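로봇한테 컵 옮기기 가르치다가 손목 나간 이야기

지난 글에서 예고했던 대로 요즘 퇴근하고 나면 로봇팔이랑 놀고 있어요. 놀고 있다고 쓰긴 했는데 사실 노동에 가깝습니다ㅋㅋ 5월 내내 밤 열한 시까지 앉아서 원격조종만 한 것 같아요. 프로젝트 이름은 Planari라고 붙였고요, 뜻은 없습니다. 그냥 어감이 좋아서요.

방식은 단순해요. 제가 조종용 팔을 손으로 잡고 움직이면 건너편 로봇팔이 똑같이 따라 움직이고, 그동안 관절값이랑 손목 카메라 영상이 같이 저장됩니다. 한 번 하면 에피소드 하나. 이걸 계속 모아서 나중에 학습을 돌리는 거죠. 처음엔 '컵 하나 옮기는 걸 몇 번이나 보여줘야 되겠어?' 했는데 지금까지 쌓인 게 213개예요. 그중에 47개는 지웠습니다. 중간에 전화가 와서 딴짓을 했거나, 잡다가 놓쳤거나, 제가 너무 헤매서 이걸 배우면 로봇도 같이 헤매겠다 싶은 것들요.

제일 고민한 게 잡는 법이었어요. 손잡이를 잡게 할까 하다가 각도 맞추는 게 너무 힘들어서 포기! 지금은 손가락 하나를 컵 안쪽으로 넣고 다른 하나는 바깥에 둬서 컵 벽을 집는 방식으로 가고 있어요. 말로는 쉬운데 조종하는 입장에서는 거리감이 정말 안 잡혀요. 그래서 저는 로봇팔을 직접 보는 대신 손목 카메라 화면만 보면서 조종하는 연습을 했어요. 로봇이 나중에 볼 화면이 어차피 그거니까, 저도 같은 걸 보고 판단하는 게 맞겠더라고요. 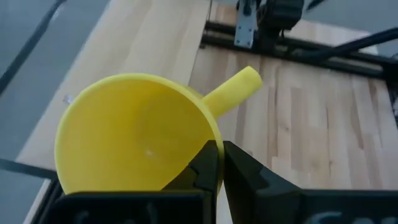
손목 카메라로 본 노란 컵. 두 손가락 사이에 컵 벽이 들어와 있어요.

이 시점에 익숙해지는 데 2주 걸렸습니다. 컵이 화면을 거의 다 차지하니까 손가락 끝이랑 컵 테두리만 보고 들어가야 하는데, 초반에는 자꾸 테두리를 툭툭 치고 다녔거든요. 요령이라면 테두리 바로 위에서 잠깐 멈췄다가 천천히 내려가는 거예요. 그런데 너무 오래 멈추면 또 곤란해요. 예전에 모은 데이터로 한 번 학습시켜 봤더니 얘가 컵 위에서 가만히 서서 안 내려가는 거예요! 제가 망설이던 걸 그대로 배운 거죠. 보면서 좀 민망했습니다...

이 얘기를 온라인 모임에서 했더니 Grigoris Margaritis 님이 컵 위치를 매번 조금씩 바꿔가면서 찍으라고 하시더라고요. 저는 편하다고 늘 비슷한 자리에 두고 있었거든요. 그래서 요즘은 한 번 끝날 때마다 컵을 돌려놓고 손잡이 방향도 바꿔요. 귀찮긴 한데 하다 보면 손이 알아서 합니다.

아, 그리고 손목 아프신 분들은 조종용 팔 높이부터 꼭 맞추세요. 저는 책상이 높은데도 그냥 했다가 마우스도 못 잡는 지경까지 갔어요. 지금은 의자를 올리고 팔꿈치 밑에 수건을 접어서 깔아뒀습니다.

다음 글에서는 모은 에피소드로 다시 학습 돌린 결과를 올릴게요. 혹시 손잡이 쪽으로 잡게 하는 데 성공하신 분 계시면 댓글 좀 부탁드려요!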